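Stendwood Community Rooms, Table Linen and Settings Project
Progress report no. 4, January
To: Mornero Fund, small grants desk
Attn: Kyu-ri Geum

Kyu-ri, sorry this is going out close to the deadline. Numbers first, then the rest.

Where we are

Grant was for 200 place settings and the linen to go under them, both dining rooms. 147 settings complete and on the shelves. The other 53 are short of knives, everything else for them is here and counted. Supplier (Yeom) says the knives are on the next delivery. They said that last time too so I have asked for it in writing.

Linen: all tablecloths for the small dining room delivered, washed once, hemmed where the hems were bad. Large dining room cloths delivered but not washed. The washing machine at Corkeck is shared with the kitchen and we get it in the evenings only.

Napkins: 142 good, the rest of the order went back. Edges not stitched, just cut. Yeom took them without a fuss. Credit note recieved, replacement order in.

Cloth choice

You asked in your last note why we went from plain white to a print. Short version, the people who eat there picked it. Seul-gi Wi laid out samples at lunch over one week and people put a button in a cup for the one they liked. The plain white got very few buttons. Comments written down at the time included "looks like a hospital" and "fine if you never spill."

What won was white with a gray and orange botanical print. It cost the same per yard as the plain, so no change to the budget line. Dong-geon Hong was against it at first, thought it would look busy with plates on top. He has come round, or at least stopped bringing it up.

Wash test: one cloth, repeated hot washes, ordinary powder. Gray lines held. Orange went a shade lighter after the first wash and then stayed put. Shrinkage small, more on the length than the width. We cut the large room cloths longer to allow for it. 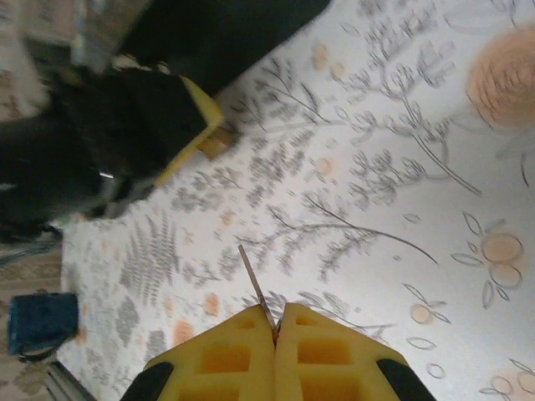
Report by Min-kyu Moon, project lead, Stendwood
With notes from Seul-gi Wi and Jin-sol Um

The print up close has gray sprigs and fern leaves all over, with pale orange and peach fruits in between, different sizes. Some of the fruits are only an outline with a light fill. On the table the pattern runs at a slant if the cloth is put down slantwise, and you notice it, so Jin-sol is sewing a small tag in one corner of each cloth to show which corner goes by the window. Slow job. Half of the small room ones are done.

Setting the tables

Practice sessions have started. Seul-gi runs them before lunch, 11 to 11:45. People who want to help set tables learn the layout and then do it on their own tables. We wrote it up on a card, large type, taped inside the cupboard door:

Cloth on, tag to the window corner
Smooth from the middle out
Plates next
Fork left, knife right, spoon outside the knife
Napkin under the fork
Glass last

First version of the card had the glass before the napkin and glasses were getting knocked. Changed it. The card also had "knfie" on it for a week, fixed now.

Going well mostly. The small room is set by the time the food comes up. The large room is not there yet, too many tables for the number of helpers, and the cutlery trays are kept at the far end so there is a lot of walking. Jin-sol wants a second set of trays by the door. We think we can do that from what is left in the equipment line, no extra ask. Please confirm you are OK with that.

Problems

Knives, see above.

Storage. Cloths were going on the bottom shelf and picking up dust. Moved up one. Now the shorter helpers can't reach. Dong-geon is looking at a rail so they can hang over it insted, would also save on ironing.

Ironing. We underestimated it. The budget had none. At the moment Jin-sol and I do it and it is eating the afternoons. Not asking for money this time, but it will be in the next application.

Spend

On plan for linen. Under on settings until the knives are invoiced. Nothing spent from contingency. Ledger and receipts go to you separately, Dong-geon has them scanned except for two from the thread shop that printed too faint. He is getting copies.

Next period

Remaining knives in, settings finished
Large room cloths washed, tagged, in use
Replacement napkins checked edge by edge before we sign for them
Second trays, if you say yes
Rail up

You asked about visiting. Any lunchtime is fine, come at 11 if you want to see the tables being set. Parking is round the back, the front gate sticks.

Min-kyu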